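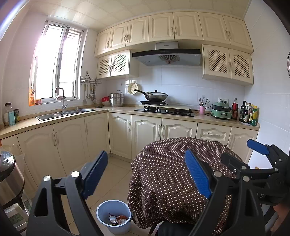 Cocina con armarios altos de color crema y encimera en L

Asunto: Re: [taller-bicis] Dirección Delorme y tija del Dason

Margaux Boyer escribió:
> Tengo el cuadro Dason en la talla 54 y el manual de Siltenen
> pide una potencia de 80 mm. ¿Sirve la dirección Delorme con
> cazoletas integradas? La tija entra justa y baja a tirones.
> ¿Pongo grasa o pasta de montaje?

Margaux:

La Delorme sirve si el tubo de dirección es recto. Si es cónico, necesitas el juego inferior aparte, referencia 2036 en el catálogo de Brilmont. Mide el alojamiento inferior con calibre antes de pedir. La pintura del interior falsea la lectura, así que ráscala primero.

La potencia de 80 va bien en esa talla. Deja 2 mm entre el extremo del tubo de la horquilla y el borde superior de la potencia; con menos, la tapa hace tope y la precarga no llega a los rodamientos.

Orden de montaje que uso:

1. Limpiar el tubo de sillín con desengrasante y un trapo. Si la tija sigue rozando, repasar con escariador, sin forzar.
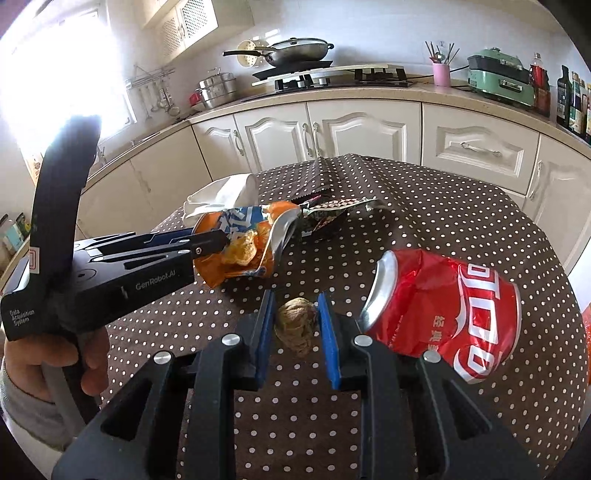 2. Grasa si cuadro y tija son metálicos. Pasta de montaje si alguno de los dos es de carbono.

3. Apretar el cierre con dinamométrica, al par grabado en la abrazadera.

El par de la potencia no lo tengo a mano. Mira la hoja de Siltenen de junio, la anterior traía una errata.

Thaddäus Imhof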